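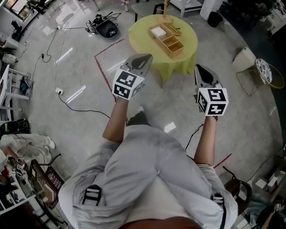
4.2 Round tables and the missing head seat

Figure 4. Forearms extended toward a round table.

The rectangular tables discussed in Section 4.1 come with a built-in ranking. Someone sits at the end, everyone else sits along the sides, and in most of the households we visited the end seat had belonged to the same person for years. Round tables have no such place, and older writing on furniture tends to stop there, as if removing the corners settled the matter. Our seating diaries from Povcombe tell a much livelier story, and it was the part of the study we most enjoyed working through.

Of the 442 meals recorded at round tables, a large share show a fixed order that returned night after night. People chose their spots by what lay behind them or beside them: the stove, the window, the door to the yard. One family in the Becerra Street houses kept a chair open on the stove side for whoever had cooked, and the other chairs filled outward from it in a sequence that hardly changed during the whole diary period. The table itself was perfectly symmetrical. The room around it was lopsided, and the room won!

We call this borrowed orientation. A round top takes its front and back from the nearest strong feature in the room, and also from the side on which people usually come up to it (a person reaching toward the top, as in Figure 4, has already picked out a near side and a far side). When the strong feature moves, the order moves too. Two households shifted their tables during the study – one to make space for a piano, one after a leak in the ceiling – and in both the old seating broke up within a few meals. What replaced it was a new arrangement facing the new window or the new doorway, with different people next to each other. A teenager in the piano household wrote in the margin of her diary that she had "never sat by Dad before and he hums."

Reach matters as well. At a long table, dishes travel along the sides, and the people in the middle do most of the passing. At a round one, almost any dish can be reached by almost anyone, provided the top is small. Our diarists noted 1145 passes in total, and the round tables account for surprisingly few of them. People leaned in and helped themselves. Several described this as ruder and several as friendlier, sometimes within the same family, and we have kept both views in the coding.

The Dilluvstead households, 40 in all, add a useful wrinkle. Many of them own the pedestal table sold locally under the name Soltolell, which has a single central foot and leaves the floor clear for knees and chair legs. Extra guests were squeezed in far more readily here, and the usual order loosened for as long as the guests stayed. Ida Stöcker, who coded the Dilluvstead diaries, suggested that we treat guest meals as a separate class, and the tables in the appendix follow her scheme.

A word on limits. Both towns are small, and Povcombe, with its 3000 residents, has one furniture store, so the range of table sizes is narrow. We also have no breakfasts to speak of. Most diarists ate them standing up, and Section 4.3 takes up that habit together with kitchen counters and windowsills.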